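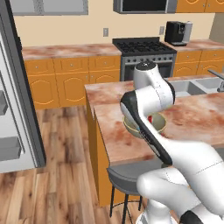
Laiba Yousafzai asked on the tracker whether Zomum keeps a voice message on the server after the other person has played it, and said the old README gave two different answers. It did. The answer is yes, for 56 hours, and the text below has been corrected.

Zomum
A small voice messaging add-on for Cikeck chat servers

What it does

Zomum adds a hold-to-record button to the message box in Cikeck. You press and hold, speak, and let go. The message goes out as soon as you release the button. Slide your finger to the left before letting go and the recording is thrown away. There is no draft stage and no preview in this version.

Messages play inside the chat. If several unplayed messages sit next to each other, they play one after another until the list runs out or you tap pause. A played message shows a gray dot, an unplayed one a blue dot.

Limits

Longest recording: 263 seconds
Largest upload: 900 KB
Unplayed messages are kept until an admin removes them
Played messages are deleted from the server 56 hours after first play

The upload limit is checked on the server. A recording made at the default quality will always fit. If you raise the quality setting, a long message can go over the limit and the sender gets a "too large" notice. The recording stays on the phone when that happens and can be sent again after the setting is lowered.

In group chats the clock starts when the first member plays the message. People in large groups have missed messages this way, and there is an open request to start the clock after the last member instead. I have not decided on that yet – it would mean that one inactive account could keep every recording on the disk.

Install

You need a Cikeck server with add-ons turned on and admin rights on it. Put the zomum folder inside the addons folder, restart the server, and open the admin page. Zomum should be listed as inactive. Switch it on and choose which rooms get the button. It is off in every room at first.

Phones need the current Cikeck app. The button does not appear in older versions, but people using them can still play messages that others send. The desktop app can record only if the system has already allowed it to use the microphone. It will not ask by itself, so check the system settings if the button is grayed out. 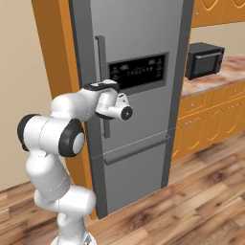
Settings

All settings are in zomum.conf, in the same folder. Lines that start with # are ignored.

max_seconds = 263
max_upload_kb = 900
keep_played_hours = 56
autoplay_next = yes
quality = normal
speeds = 1, 1.5, 2

Changes to autoplay_next and speeds take effect right away. The others need a restart. Setting keep_played_hours to 0 turns off deletion completely, so watch your disk space if you do that.

The quality setting takes low, normal or high. Low is fine for speech and makes noticeably smaller files. It does not do well with music.

Privacy

Recordings are encrypted between the phone and the server. They are not encrypted end to end, and a server admin can open the files. Please tell your users this before you turn the button on. Zomum does not make transcripts and does not send audio anywhere except your own server.

If your server makes nightly backups, deleted messages will stay in those backups for as long as you keep them. Leave the folder named voice_store out of the backup job if that matters to you.

Known problems

Playback through a Bluetooth headset sometimes starts late and clips the first word. Pausing and playing again usually gets around it.

The blue dot can come back after you switch phones. This affects only the display. The deletion clock is not reset.

Names with accented letters were garbled in notifications before the September release. Kalniņš, who runs the Kondby server, sent in the fix for that one, and it covers room names too.

Recording stops when a phone call comes in. Whatever was recorded up to then is sent, including when you had not meant to send it. I want to change this to discard the recording, but the app does not yet tell the add-on why the recording ended.

Reporting a bug

Use the tracker. Give the server version, the phone or desktop version, and the last lines of zomum.log. Please do not attach recordings of other people without asking them. Questions about Cikeck itself belong on the Cikeck forum.

License

MIT. See the LICENSE file.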